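Wood in Use – Week 5 handout
Stulterberg, Trullholm workshop block. Notes 2024-01-24

Picking up where we stopped. Wood takes in and gives off moisture until it matches the air round it. Swells across the grain, hardly at all along it. So a long board stays long, near enough, but its width is always on the move.

Two directions across the grain, and they are not equal. Tangential (following the rings) moves the most, often twice as much as radial. Flat-sawn board = mostly tangential across the face. Quarter-sawn = radial, steadier, costs more.

Strip tops: narrow pieces glued side by side. Total movement does not vanish, it adds up over the width. What you gain is less cupping, as no single wide board can pull the whole top out of flat. 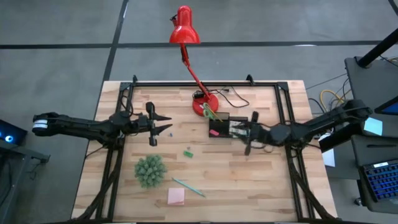 Somebody in the Chong group asked whether the glue doesn't stop the strips from moving anyway. No. Glue line holds the faces together, thats all, the wood either side still swells. If a joint opens look for bad fit or starved glue first.

Fixing a top down. Never screw tight all the way across. Slotted holes, buttons, figure-eight clips. Fix firm along one line and let the rest travel. The old counter at Tolivcombe was screwed solid front and back and it split in its second winter – 12 screws, repair bill 2,983 plus the oil. We'll pass the split piece round next week.

Marking out. Knife for joint lines, pencil for everything else. Put face and edge marks on before any planing and renew them when they come off. Hard point on pale woods, light pressure. A dent from pressing too hard will show under finish even after teh line is rubbed out.

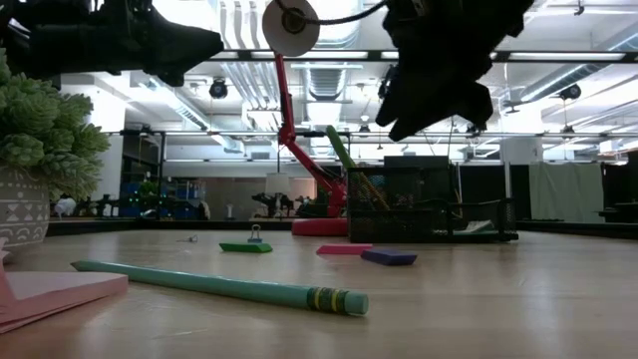

Teal-green pencil, dark point, on a light wood top.

Finish. Oil: easy to patch, weak against standing water. Varnish: tougher, harder to spot-repair. Wax alone is not much protection, good over something else. Whatever you use, do both faces. One bare face takes up moisture faster than the sealed one and the board cups. Same goes for end grain – extra coats, it drinks.

Choosing strips. Mix of tones is a matter of taste. Grain direction is not, keep it running the same way if you plan to hand plane, otherwise tear-out at every second joint. 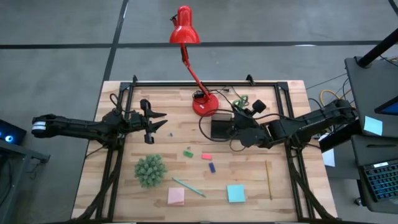 Strip top, pale tan and slightly darker brown.

Checking the surface. Low light from one side, overhead lights off if possible. Move the lamp, not just your head. Scratches across the grain show first, then glue spots (finish won't soak in there). Mark faults lightly, sand with the grain, check again.

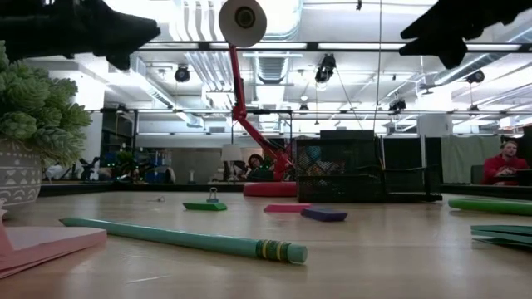

A reply on the course board says raking light makes every top look terrible and you end up sanding forever. Fair point. Use it before the last grit, then judge the finished piece in the light it will live in.

For next time: measure one flat-sawn offcut across the width, write it on the end, leave it near a radiator, measure again. Bring both numbers. Written work on tops and fixings due in May, sheet to folow.

Stulterberg Wood in Use course notes | Contact the workshop office | © 2024 | Back to top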